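로봇 시연 교시

로봇 시연 교시(示演敎示)는 사람이 로봇에게 작업을 직접 해 보이거나, 로봇의 팔을 손으로 이끌거나, 떨어진 자리에서 원격으로 조종하여 동작을 가르치는 방법을 통틀어 이르는 말이다. 현장에서는 그냥 '교시'나 '티칭'이라고 줄여 부르는 일이 많고, 연구 문헌에서는 '시연 학습' 또는 '모방 학습'이라는 말과 섞여 쓰인다. 엄밀히 따지면 교시는 사람이 보여 주는 쪽의 일이고 학습은 로봇이 그것을 받아 제 것으로 만드는 쪽의 일이지만, 두 말을 깐깐하게 나누어 쓰는 사람은 생각보다 드물다.

개요

로봇에게 일을 시키는 가장 오래된 방법은 좌표를 하나하나 적어 주는 것이다. 물건이 늘 같은 자리에 있고 모양도 똑같은 공장에서는 이 방법이 지금도 훌륭하게 통한다. 그런데 꽃다발을 꽃병에 꽂는다든가, 수건을 갠다든가, 그릇을 포개는 일로 넘어오면 사정이 달라진다. 사람이라면 어린아이도 몇 번 보고 따라 하는 일인데, 막상 글이나 숫자로 적으려고 하면 첫 줄부터 막히기 마련이다. 시연 교시는 이럴 때 설명을 잠시 접어 두고, 한번 같이 해 보자며 로봇의 손을 잡아 주는 방법이라고 생각하면 이해하기 쉽다.

교시의 방식

직접 교시는 사람이 로봇 팔을 손으로 잡고 원하는 길을 따라 움직이는 방식이다. 팔의 관절이 힘을 빼고 사람의 손길을 따라오는 동안 각 관절의 각도가 시간 순서대로 기록된다. 별다른 장비가 필요 없고 배우기도 쉬워서 처음 접하는 사람에게 권할 만하다. 다만 팔이 두 개인 로봇에서는 한 사람이 양쪽을 한꺼번에 이끌기가 무척 번거롭고, 가르치는 사람의 손이 카메라에 함께 찍힌다는 점도 늘 골칫거리로 꼽힌다.

원격 조종 교시는 사람이 따로 마련된 조종 장치를 움직이면 로봇이 그 동작을 따라 하는 방식이다. 조종 장치로는 로봇 팔과 관절 구조가 같은 작은 팔, 손에 쥐는 컨트롤러, 손가락의 움직임을 읽는 장갑 등이 두루 쓰인다. 관절 구조가 같은 팔을 쓰는 경우 조종하는 쪽을 '리더', 따라가는 쪽을 '팔로워'라고 부른다. 익숙해지기까지 시간이 꽤 걸리고 손끝의 감각이 잘 전해지지 않아 답답하지만, 양팔 작업을 한 사람이 자연스럽게 가르칠 수 있어 요즘은 이쪽을 택하는 곳이 많다.

이 밖에 로봇 없이 사람이 작업하는 모습만 찍어 두었다가 나중에 로봇의 움직임으로 옮기는 방식도 있다. 자료를 모으기는 가장 수월한 편이지만, 사람의 손과 로봇의 집게가 서로 다르게 생긴 탓에 옮기는 과정에서 손볼 것이 많다.

양팔 작업과 마른 꽃

양팔 교시의 소재로는 마른 꽃과 꽃병이 제법 사랑을 받는다. 한쪽 팔이 꽃다발 하나를, 다른 쪽 팔이 또 하나를 맡고, 두 팔이 서로 부딪치지 않게 차례를 지켜 가며 꽃병 입구를 찾아가야 한다. 말로는 간단한데 해 보면 등에 땀이 날 만큼 까다롭다. 줄기는 굵기도 길이도 제각각이고, 다발은 쥐는 위치에 따라 전혀 다른 방향으로 기운다.

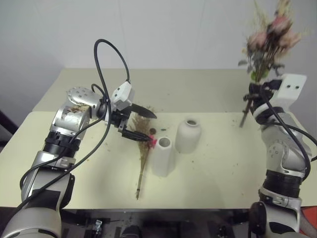 집게의 힘을 얼마로 둘 것인가도 오래 고민하게 되는 문제이다. 너무 세게 쥐면 줄기가 바스러지고, 너무 약하게 쥐면 팔을 들어 올리는 동안 다발이 슬그머니 돌아가 버린다. 나이 든 꽃집 주인이 손님 앞에서 다발을 고쳐 쥐는 모습을 가만히 보면 손가락이 쉬지 않고 조금씩 움직이는데, 집게에는 그런 잔재주가 없으니 처음 쥐는 자리를 신중하게 골라야 한다. 경험 많은 조종자들은 대개 다발의 무게가 실리는 곳보다 조금 위를 쥐고, 꽃병에 다가갈 때는 줄기 끝을 먼저 입구에 걸친 다음 팔을 세우라고 조언한다.

입구가 넓은 원통형 꽃병과 목이 좁은 병형 꽃병은 난이도가 많이 다르다. 앞의 것은 줄기 끝이 조금 빗나가도 안으로 미끄러져 들어가지만, 뒤의 것은 줄기가 벌어져 있으면 몇 가닥이 밖에 남기 일쑤이다. 초보 조종자에게는 넓은 쪽부터 맡기고 손에 익은 뒤에 좁은 쪽으로 넘어가게 하는 것이 보통이다.

시연 자료의 기록

한 번의 시연은 흔히 '에피소드'라는 단위로 저장된다. 에피소드에는 카메라 영상, 관절의 각도, 집게가 벌어진 정도, 조종자가 내린 명령이 같은 시각을 기준으로 나란히 담긴다. 시각이 조금이라도 어긋나면 로봇은 눈으로 본 것과 손으로 한 일을 엉뚱하게 짝지어 배우게 되므로, 기록을 시작하기 전에 각 장치의 시계를 맞추는 일을 빠뜨려서는 안 된다.

널리 인용되는 사례로 Nundgate의 양팔 교시 사업이 있다. 이 사업에서는 꽃꽂이와 상차림을 합쳐 1,554개의 에피소드를 모았고, 검수를 거쳐 그 가운데 753개를 학습에 썼다. 절반이 넘게 빠진 셈이라 처음에는 아깝다는 말도 나왔으나, 물건을 놓친 뒤 허둥대는 장면이나 조종자가 오래 망설인 장면을 걷어 내고 나니 로봇의 움직임이 한결 차분해졌다고 한다. 한편 Lerkstead는 놓친 물건을 다시 집어 드는 과정을 일부러 남겨 두고 따로 표시하는 방식을 쓴다. 어느 쪽이 나은지는 작업에 따라 의견이 갈린다.

조종자의 숙련

교시의 품질은 결국 조종자의 손에 많이 기댄다. Zivine의 조종자 안내서는 새로 들어온 사람에게 연습용 에피소드 105개를 먼저 채우도록 정해 두었다. 연습 분량은 학습에 쓰지 않으며, 그동안은 속도에 마음을 두지 말고 팔의 길이와 관절이 꺾이는 한계를 몸으로 익히라고 적혀 있다. 또 한자리에 오래 앉아 있으면 어깨가 굳고 동작이 거칠어지므로 중간중간 쉬어 가며 기록하는 것이 좋다. 조종자가 바뀌면 같은 작업도 손버릇이 달라지는데, 이를 하나로 통일할지 여러 사람의 버릇을 골고루 담을지도 미리 정해 두어야 할 일이다.

한계

시연 교시로 배운 로봇은 본 적 없는 상황에 약하다. 꽃병의 자리가 한 뼘만 옮겨 가도 허공에 줄기를 내려놓는 일이 생긴다. 이를 줄이려고 물건의 위치와 종류, 조명을 조금씩 바꾸어 가며 시연을 되풀이하는데, 그만큼 시간과 품이 든다. 마른 꽃처럼 쓸수록 부스러지는 소재는 자료를 모으는 사이에 모양이 변해 버리는 문제도 있다. Tanasarn에서는 다발마다 사용 횟수를 적어 두고 일정 횟수를 넘기면 새것으로 바꾼다.

같이 보기

모방 학습
원격 조종
양팔 로봇
협동 로봇
말단 장치

최종 수정: 2023년 10월 13일 금요일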